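Living Under the Roof: Your Questions

The Gedau Attic Owners' Circle gets the same letters every winter and a different set every summer. We have put the answers in one place so that we can stop typing them. Most were written by Ustyna Tymoshchuk, who has lived in a converted attic for 15 years and no longer stands up quickly.

Is it true that I will hit my head?

Yes. You will hit it often during the first month and then only when you have company. Some people put foam on the low beams. It looks terrible and works very well. Others push a low bookcase against the slope so there's no reason to walk there in the first place.

How hot does it get in summer?

Hot enough to have opinions about it. Heat rises through the whole house and then finds you, on top of whatever the sun is doing to the roof. The single best thing you can buy is an outside shade for each skylight. An inside blind stops the light, but by then the heat has already come through the glass and is standing in your bedroom.

After that, open everything at night and close everything by 8 in the morning. Your downstairs neighbors will tell you their place stays lovely and cool. Let them have it.

And in winter?

That depends entirely on what is between your ceiling and your roof tiles. In a house that was done properly, the attic is the coziest floor. In a house that was done by a previous owner over a long weekend, it can be colder than the garden. Go up after a light frost and look at the roof from across the street. If everyone else's is white and yours is dark, you are heating the sky.

There is water on the inside of my skylight. Is it leaking?

Probably not. Nine letters out of ten about leaks are about condensation. Warm, damp air from your shower, your pasta and you yourself goes up, meets cold glass and gives in. Wipe it off in the morning and crack the window open for a bit. If there's a vent flap along the top, leave it open. It was not put there as decoration.

If the water shows up only when it rains, or there's a brown stain creeping out from a corner, call a roofer. Do not call your brother-in-law.

How do I look after the wooden window frames?

Vacuum the dust out of the corners, wipe them with a damp cloth and check the bottom edge, where the water sits. If the varnish has gone dull or flaky there, sand it lightly and put on two thin coats. Two thin ones, please. We have all tried one thick one.

Pick a dry day, and leave the window open until the finish has set. Lenni Honkanen closed his early on a Saturday and it stayed closed until April.

Can I hang curtains on a slanted window?

You can hang them, and they will then dangle straight down into the room like laundry. What you want is a blind that runs in side rails. Order by the code on the little plate at the top of the window, if yours still has one. If it has been painted over, measure the glass, write it down, then measure again and see which number you believe.

What sort of furniture fits?

Low and long. Anything tall has to go against a full-height wall, and you will have fewer of those than you thought. Before you buy, measure three things: the wall, the staircase and the turn at the top of the staircase. People always forget the turn. One member of ours owns a very nice wardrobe that has lived on a landing in Saarela for 4 years.

Beds do well with the headboard under the slope, provided you can sit up. Test this before you assemble the bed. Desks do better facing the straight wall, or you will spend your working life leaning back.

Where does everything go if I can't have a wardrobe?

Into drawers. A wide dresser will hold a surprising amount, and the top of it becomes the place where you put things down. Coats go on a rail, shoes go in the dead space behind the knee wall, and the rest goes to someone with a basement.

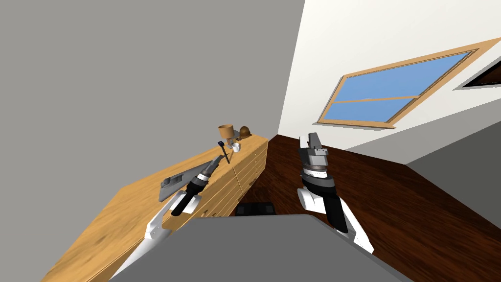 A long dresser, a wood-framed skylight and a dark wood floor.

Do mind the drawers, though. You need room to pull each one all the way out and still stand in front of it, ideally upright. Half a drawer is what you get if you skip this step.

What about hooks and shelves on the slope?

Hooks, no. Whatever you hang will swing out and greet you. Shelves can be built in with angled brackets, and the ones sold by Nillix are fine if you ignore the instructions. Find the rafters first. Plasterboard will hold a postcard.

What color should I paint it?

The usual advice is to paint the walls and the slope the same pale color, so you can't tell where one ends and the other starts. This makes the room look bigger. It also brings us back to the first question. Pale gray below and white above is a decent compromise and forgives fingerprints.

Rain on the roof: charming or not?

Charming for 30 minutes. Hail is another matter. If you're a light sleeper, thicker insulation takes the edge off, and so do earplugs, which cost a good deal less.

My mailbox is full of brochures for the Cluridow folding stair. Should I get one?

If you go up there twice a year for the suitcases, sure. If you live up there, get real stairs. You will be carrying groceries.

My question isn't here.

Send it in with your ceiling height and the year the house was built, if you know it. Photos help. We meet on the top floor of the old school in Gedau, and there is no elevator.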